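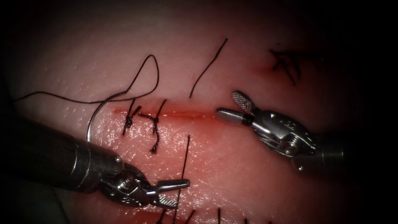 # Getting ready for your first stilt walking gig

I get a lot of emails from people who've done a class or two, can get around the gym without grabbing the wall, and have just said yes to a party or a parade. Congratulations! Now you have to get yourself and a pair of very long pants across town and look like you do this every day. I've been walking on stilts for hire for a long time and this is how I get ready, start to finish.

## Ask about the ground first

Before I talk about money I ask what I'll be walking on. Concrete and asphalt are lovely. Short dry grass is fine. Polished marble lobbies are the ones I worry about, and wet marble is a flat no from me. I once turned up at a hotel called the Midetti to find the whole lobby had been waxed that morning, and I spent two hours shuffling along one strip of carpet, waving like a queen on a very small balcony.

So ask for photos of the floor. Ask about steps, cables, door heights and low lights. If they send you a floor plan, great, but it won't show the chandelier.

Other things to get in writing:

- how long each set is (I do 30 minutes and then a real break)
- where you can change, and whether it has a solid chair or table high enough to strap in from
- who is walking with you on the ground
- where you park, and how far that is from the changing room
- what happens if it rains

That third one matters. Your minder keeps kids from hugging your shins and moves people along when you need to get through a door. Lowri Samuel has been mine for years and she's so good at it that guests think she's running the event. If the client offers you "somebody from the office," meet that person first and walk the route together.

## Check your gear the night before

Lay everything out on the floor and go over it slowly. I look at the straps first, then the buckles, then every bolt, then the rubber feet. Feet wear down on one side faster than you'd think, and once they're smooth you've got skates. I keep a spare pair in the car and another in the costume bag.

Strap in and walk up and down the driveway for ten minutes in the full costume. Not just the pants! A big hat or a pair of wings changes your balance, and a breeze changes it again. Kendra Petrenko made me a gorgeous cape for a parade in March and the first time I turned a corner in it I went sideways into a hedge. We took two feet of fabric off it and I love it now.

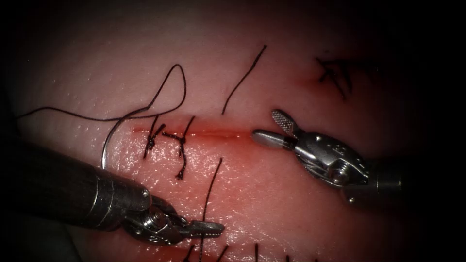 ## On the day

1. Get there early. I aim for an hour and a half before my first set.
2. Walk the whole route in sneakers with your minder. Look up as much as you look down.
3. Use the bathroom. Then use it again.
4. Eat something small and drink some water. You're wearing a lot of layers and you'll sweat.
5. Makeup goes on before the stilts, costume top goes on after.
6. Strap in sitting up high, with your minder in front of you. Stand, march in place, and tighten whatever feels loose.

Once you're out, keep moving. You can't stand still on peg stilts, so learn a little sway or a side step that looks like part of the character. I talk to everybody. A guest will ask how the weather is up there 100 times in an evening and you should have a few answers ready, because you'll be sick of the first one by eight o'clock.

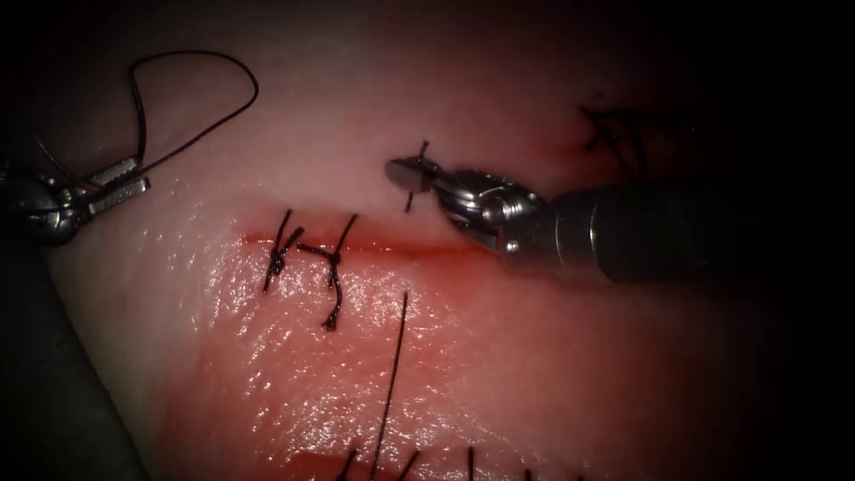 If you do feel yourself going, aim for your kneepads and hands, and don't grab at a guest. Practice falling onto mats with a teacher before you take any paid work. I still do it every spring.

When the last set is over, get off your stilts before you chat, pose for anything, or look for the snacks. Most of the stumbles I've had came at the very end, when I was tired and thinking about fries. Then stretch your calves, wipe down the straps and hang the pants up properly, or they'll smell like a gym locker next time.

Send the invoice that same night if you can stay awake.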